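Bukance reserva verba para segunda célula de desmontagem de computadores

11 de abril de 2021

A Bukance, empresa de recondicionamento de equipamentos de informática, vai abrir em junho a cotação para uma segunda célula robotizada de desmontagem. A decisão consta do plano de compras aprovado pela diretoria e depende de propostas de pelo menos dois integradores, Dalton e Kutosach, já convidados a visitar o galpão da unidade Lacerda.

A primeira célula trabalha com gabinetes de estações de trabalho de mesa, abertos e deitados na bancada. Segundo Kelly Holanda, responsável pelo orçamento de equipamentos, a meta é chegar a 200 máquinas por semana com as duas células em operação. Hoje a unidade processa 100.

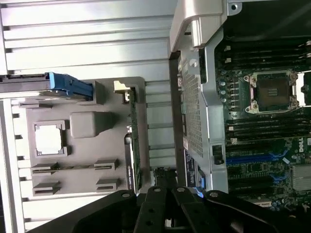 O item que mais pesou na discussão foi a garra. O plano prevê a compra de dois conjuntos de dedos sobressalentes por célula, além de um contrato de manutenção de 5 anos. "Na primeira compra, olhamos o preço do braço e deixamos as peças de desgaste para depois. Desta vez elas entram na cotação desde o começo", disse Kelly.

Os integradores também terão de informar em separado o custo de programação para cada modelo de gabinete. A lista enviada pela Bukance tem 29 modelos, com prioridade para os que chegam em lotes de empresas. Modelos avulsos continuarão na desmontagem manual, que não terá redução de equipe neste ano.

O edital interno pede ainda cotação de câmera de punho, iluminação da bancada e treinamento para os operadores dos dois turnos. A instalação elétrica e a proteção perimetral ficam por conta da empresa e saem de outra rubrica, a de obras.

A área técnica chegou a propor o aluguel do equipamento, mas a opção foi descartada nesta etapa porque o contrato analisado não cobria a troca da garra. O assunto pode voltar se as propostas de compra passarem do teto definido pela diretoria, que a empresa não divulgou.

As propostas serão recebidas até o fim de junho. Os fornecedores interessados devem agendar a visita técnica com o setor de compras da unidade Lacerda.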